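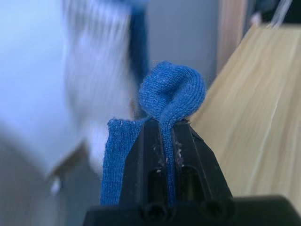
Socks are harder than they look, and I love them for it! Our robotics club at Codham has been on laundry for most of the spring, and I finally have a minute to write some of it up before the July showcase sneaks up on us.

Our entry is called Plemico (long story, lost a vote) and the job is simple to say: pick up a sock, find its partner, put the pair down together. We're at 157 practice grabs in the notebook now. A blue knit one is my favorite. It's soft enough to curl over in a loop above the fingertips, and a strand of it will sit right down the groove between them, so one sock ends up going three different ways at once. Try telling a program where the toe is!

The lint is something else. It gets on the black plastic and stays there, so we've added a wipe-down to the start of every session – a paintbrush works better than a cloth.

Next up is closing speed. I think we're still too quick, and I've got a slower version I'm dying to try. If anyone from the Relumel team reads this, how are you handling ankle socks?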